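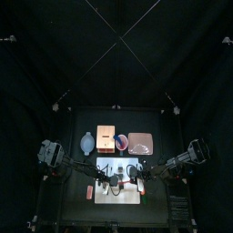
Figure 4. The two-arm station with the red line held between the grippers.

4.2 Comparing the Pivex and Furkar fingers

Bríd Moriarty, 2023-06-21

We ran both finger sets on the same two arms, with the same controller gains and the same operator, who asked to be left out of the author list. The Pivex fingers came with a data sheet promising a secure hold on "most objects." The Furkar fingers came with no data sheet at all, and we tried to not let this prejudice us in either direction. Each set was given 200 trials.
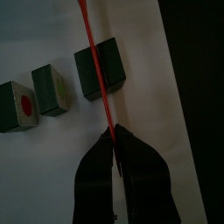
Grip force turned out to be the easy part of the comparison. What separated the two sets was how they held thin stock, and how much of the table the wrist camera could still see while they did it. With a slender red rod pinched between the fingertips and dark blocks standing on the white surface beyond, the rod runs right across the view and over part of one block. A planner that trusts this camera alone will now and then conclude that the block has been cut in two. Ours did so 30 times, always with great confidence. We report these as perception faults and do not charge them to the fingers, although the Pivex set had more of them.

Slip was scored from the fixed camera by the method of Section 3. The Furkar set kept its hold in over 80 percent of trials at the lowest force setting. The Pivex set needed a higher setting to match it, at which point it also began to leave marks on the softer test pieces.

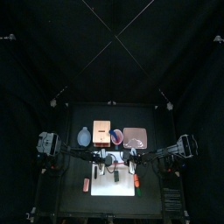 The marks did not affect the score, since we had failed to define a score for marks. Readers who care about surface finish should see the Doherty protocol, which does define one and takes most of a week to run. We also repeated the first block of trials in March under the Clinditeo controller. The ranking of the two sets did not change, but the arms moved more slowly and the operator complained less.

Correspondence: B. Moriarty, Clinditeo Project Office
© 2023 The authors. All rights reserved.
Back to top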